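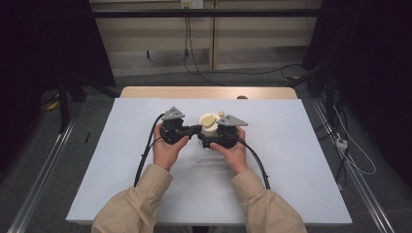 Osterari writes and checks working rules for shops and labs that use small robot grippers. We started as two people in Kostiuk with one bench between us, and we now have a staff of 8. Most of our work goes into handling: who picks up a gripper, how it is held, and what has to be true before anyone does. Our first rule is still the one we get asked about most. A two-part gripper is carried with both hands, one around each housing, so the short linkage in the middle does not take the load. Cables run out to the sides in wide curves, clear of the fingers, and the work is done over a plain white board, where a dropped screw is easy to find.

What we do

We visit a site, watch a shift and read whatever written rules are already there. Then we send back a draft. The Osterari handling sheet has 20 rules, and each one fits on a single line. Sites can strike a rule if they write down why and a supervisor signs it. We keep those notes. To date we have 461 of them on file, and they are the main source for the revision we put out every February.

Our larger project is Jevulum, a shared log of near misses and small injuries. It holds 3,000 entries, mostly pinched fingers, snagged cables and parts let go too early. Names and sites are removed before an entry goes in. Members can search it by type of gripper, by task or by time of day.

Who we are

Zoi Kyriakidis runs site visits and training. She spent her early career in machine maintenance and wrote the first version of the handling sheet. Panagiotis Sfakianakis looks after Jevulum and answers questions from members. He also edits the February revision.

How we work

We do not sell grippers, and we take no payment from companies that do. Our income comes from site visits and from the Sodamura training course, held at our own building. Drafts are open for comment from members before they are final, and every comment gets a written reply.

The current handling sheet is free to print and post at the bench. Please keep the revision number on it.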